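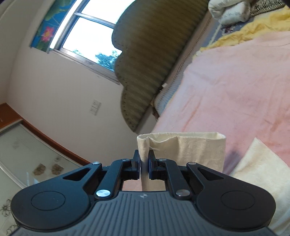 I'd promised myself I wouldn't do another long ride this year, and then Hưng Phí rang on a Sunday night and asked if I fancied Janville. He made it sound like a pootle. 100 km, a couple of lumps, café at the far end, home for tea.

I should know better by now. Hưng once described a gravel farm track with a stream running down it as 'a bit rustic'.

Anyway, I said yes, and I spent the next week fretting about gears (as I always do, to no useful end whatsoever). My old Stovunix has a bottom gear that was perfectly fine when I bought it and seems to have got bigger every year since. I did look at swapping the cassette. Then I looked at the price of the cassette, and the chain that would have to go with it, and made a cup of tea instead.

The first hour was lovely, I have to say. Quiet lanes, bit of a tailwind, the two of us side by side and gossiping about everyone in the club. Then you turn left at Gudeta and the road just goes up. There's no warning! You come round a bend by a barn and there it is, 10 per cent and dead straight, so you can see every miserable metre of it.
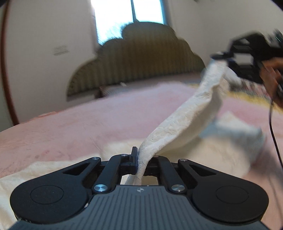
Hưng went up it like he was off to post a letter. I went up it like a wardrobe. By halfway I was weaving from verge to verge and talking out loud to my front wheel, and a woman walking a spaniel kept pace with me long enough to tell me it got steeper after the chapel. It did, too.

But the top - oh, the top is gorgeous. You come out onto open moor with the whole valley behind you and a sign saying 377 metres, which doesn't sound much until your legs have done it. We stood there eating squashed malt loaf and I forgave him nearly everything.

Janville itself is one street and a café with very good rhubarb crumble. I had two bowls. The way back is flatter if you go by the river, though the surface is rough for the last few miles and I'd take wider tyres another time, 28s at least.

Now he's talking about Zostivska in the spring. Apparently the climb there tops out at 744 metres and the café is even better. I've told him I'll think about it. I've also been back to look at that cassette.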